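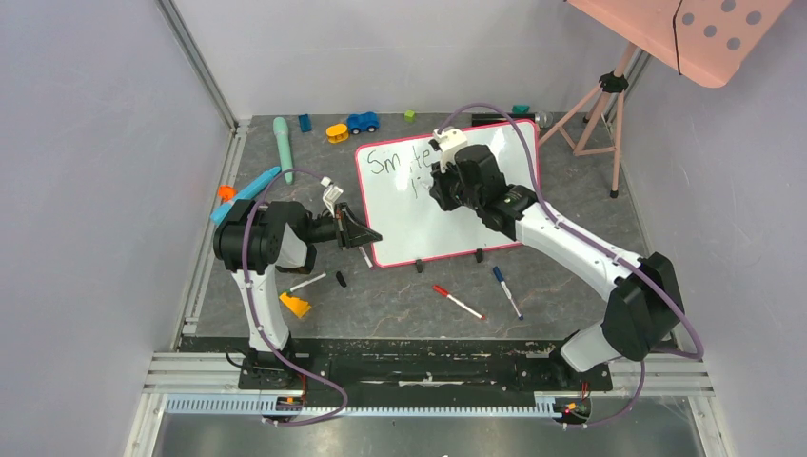
Posel Desktop Dry-Erase Board, Small: Review

Search reviews Enter keyword or product Go

Posted 5/31/19 by Begoña Garrido

The Posel is a small white dry-erase board with a pink-red border. It stands on two small black feet at the lower edge. I bought two of them from Grendeline and have used one daily since December, mostly for word practice and short lists.

Surface. Black marker gives a dense line with no beading. Fresh ink comes off with a dry cloth in one pass. Ink left for 72 hours took several passes and left a faint gray shadow, which cleared with a damp cloth. After nearly 300 wipes the gloss is slightly lower in the middle of the board. Legibility has not changed.

Marker. A thin barrel with a fine tip suits this size. Broad tips fill the board after one word. I tried the Bravo fine and the Erholm fine. The Erholm dries a little faster and smears less under the side of the hand.

Feet. They push on by hand and hold by friction. Mine have loosened once. On a smooth tabletop the board slides back under firm strokes, so write lightly or steady the top edge. Ink laid down near the bottom corners is harder to keep straight, as the feet limit hand clearance.

Border. It wipes clean but picks up ink at the inner seam. A cotton swab removes it.

Ngaio Sheehan asked in the comments whether the board can be used flat. It can, with the feet pulled off. Storage thickness without them is 11 mm.

Rating: 4 out of 5. One point off for the feet.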